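Marnville Residents Forum > Household and Storage > Plastic bags and small baskets in the shared supply room

Posted by jkwiatkowski_desk, 9/12/24

Good morning to all members. The supply room now holds more loose shopping bags than it has space for, and toiletries are again being left in them on the shelves. I would ask that small items be moved into the perforated baskets and that bags be flattened and stored separately. Comments on this procedure are welcome until the end of September.

Jolanta Kwiatkowski
Supply Room Coordinator

Reply from Niven_Block2

I support the proposal in general. My concern is the bags. Under the previous arrangement, members folded each one into a small square, and the drawer held around 200 of them. Flattened bags will slide off the shelf the first time a person reaches past them.

Reply from jkwiatkowski_desk

Thank you for raising the matter.

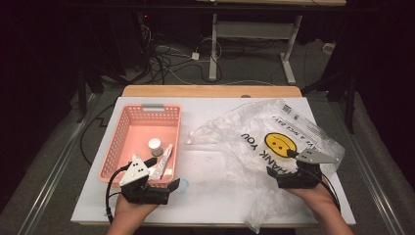
The drawer is no longer available to us, as it was assigned to the cleaning supplies for the Cikov entrance. Members are therefore asked to use the wall hook behind the door. Bags printed with a message, such as the THANK YOU bag with the yellow smiley face, are acceptable for reuse if they are clean and have no holes. Please smooth them out on a table before hanging them. A small lidded container should stand upright in the basket where possible.

Reply from gredik_annex

I must respectfully disagree with the choice of basket. The sides are open, and a bottle with a loose cap will leak through them onto the shelf. A closed bin would be more suitable. The Gredik building has used closed bins for two years without complaint.

Reply from unit933

Closed bins hide their contents. In our building, members bought second bottles of products that were already in the bin. I prefer the open sides, and a leak is at least noticed promptly.

Reply from jkwiatkowski_desk

Both points are noted. I propose that bottles with a nozzle be placed upright in a cup inside the basket, and that wide jars be placed directly on the basket floor.
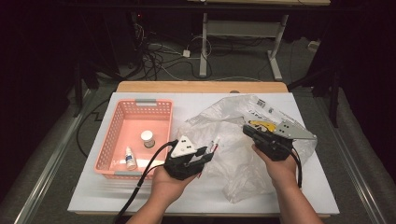 Pink basket with a white-capped jar and a slender squeeze bottle, with no cup in the basket.

Reply from gredik_annex

The cup is a reasonable compromise. I would still request a tray under each basket on the upper shelf.

Reply from Niven_Block2

May store labels remain on the bags? Removing a barcode sticker often tears the plastic.

Reply from jkwiatkowski_desk

Labels may remain. Trays will be placed on the upper shelf only. The supply room will close at 1300 on the day of the changeover, and members should collect any personal items before that time.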